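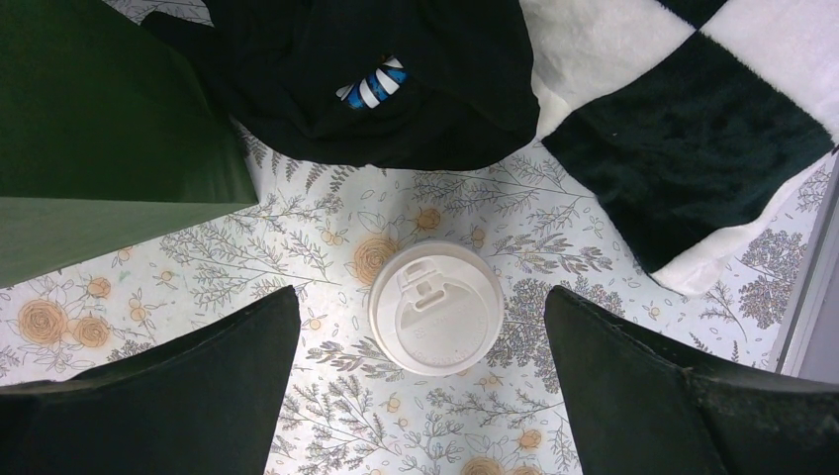

## Two arms, one cup lid: a thread

**1/** Spent the morning with the two-arm cell at Zelska. Everyone wants to talk about the model. I want to talk about the fingers. A cup lid is pale, shallow and keen to slide, and the wrist camera has to find it on a tablecloth full of roses.

**2/** The claim I was given: "the cell needs very little looking after." Fine. Then I asked to see the maintenance log. It has 33 entries since July, and 27 of them are about fingers or cables. Very little, then, by somebody's standards.

**3/** Finger pads first. Sveva Carbone wipes them at the start of every shift and swaps them when the surface goes. She doesn't trust the interval in the Mendham manual and neither do I. It was plainly written for a cleaner job than this one.

**4/** I asked what the swap does to calibration. Long pause. A new pad sits a hair differently from an old one, so the close position gets checked again with a lid between the fingers. That takes 9 minutes an arm. It isn't in the brochure.

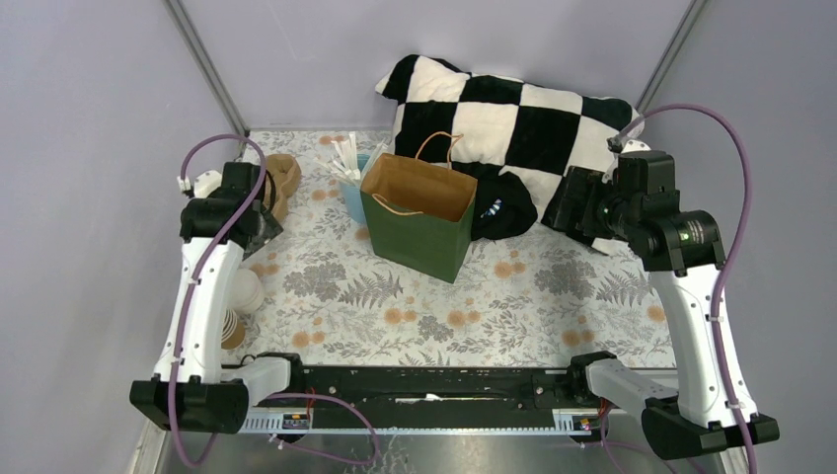
*2 min read*

**5/** Now the cables. Purple, looped high over each arm, and to my eye the weakest thing in the cell. Gualtiero Benedetti says the slack is deliberate - pull it tight and the wrist loses its last bit of turn. I believe him. I'd still want a log of every time one snags.

**6/** He checks them by running each wrist to both ends of its travel, slowly, with a hand near the stop. Then he looks at the connectors down by the rail. Old-fashioned, and the only part of the routine I'd copy without changes.

**7/** The patterned cloth stays on for all of this. Zuccaro, who sold them the software, say the background makes no difference. So why did the last plain-cloth trial get its own folder? I asked for the numbers and got a promise.

**8/** What I did get: a sheet of 134 lid picks, with no note of which pads were fitted. Without that it tells me almost nothing. You can't separate a bad grasp from a tired pad after the fact.

**9/** Small thing, but it bugs me. The base bolts are checked "when needed". Needed according to whom? Gikholm put a paint mark across every bolt head and you can spot a loose one from the doorway. Costs a pen.

**10/** I don't think it's a bad cell. The people running it are careful and the routine mostly holds up. I just don't buy "very little looking after" from anyone who isn't the one changing the pads.

**11/** Sveva is adding a pad column to the pick sheet. I've asked for the plain-cloth folder again and will post it here if it turns up.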